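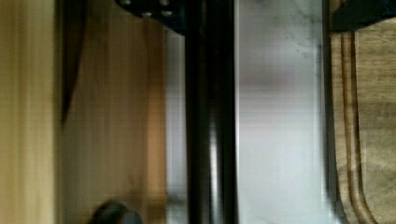

Week 6 handout: Renting a kitchen arm, or buying the kit?
Oct 25, 2018

Hi all! I promised you something to take home after the Domeler session, so these are my notes, cleaned up a little (only a little). We're looking at one product this week, the Domeler counter kit, and asking the boring question I like best – what do you get for the money?

The kit comes in two versions. The basic one is $456 a month on an 18-month lease, and you get the arm, the two-finger gripper, the wrist camera and the Wamstead software that runs it. The other is the same hardware plus a support plan, and that's $600 a month. Installation is extra on both, which I found on page 2 of the quote and not on page 1, so please read all your pages!

Now, the thing I keep coming back to is clutter. Sales demos love a bare table with one cube on it. A kitchen counter has a toaster with bread in it, a French press, mugs stacked on mugs, a canister right up against a cereal box. If you're reviewing a kit like this one, ask to see it on a counter that looks like yours.

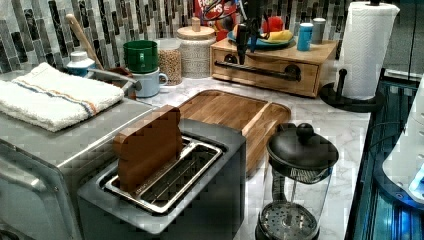
Lok-yiu Kan wrote back after last week's class that the lease makes no sense for a small shop, and that she'd put the money into the Dursun arm and write her own software. Fair point, and a few of you nodded when I read it out. My only worry is the hours. Writing your own grasping code is great fun and it eats your spring – start now and you may have something decent by April.

Zumberg also sells spare fingers that fit the Domeler wrist. I haven't tried them, so I'll leave that one to you.
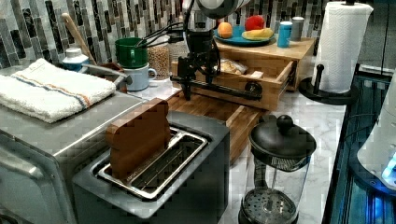 For next time, pick one of the two plans and write me a page on who should pay for it. Use the full lease cost, not the monthly one, and put in the installation. Charts are welcome but I won't grade them on looks.

Home | Syllabus | Handouts | Contact

3 comments | 18 shares

Recent handouts
Week 5: Reading a robot quote
Week 4: Grippers and what they cost
Week 3: Who fixes it when it stops?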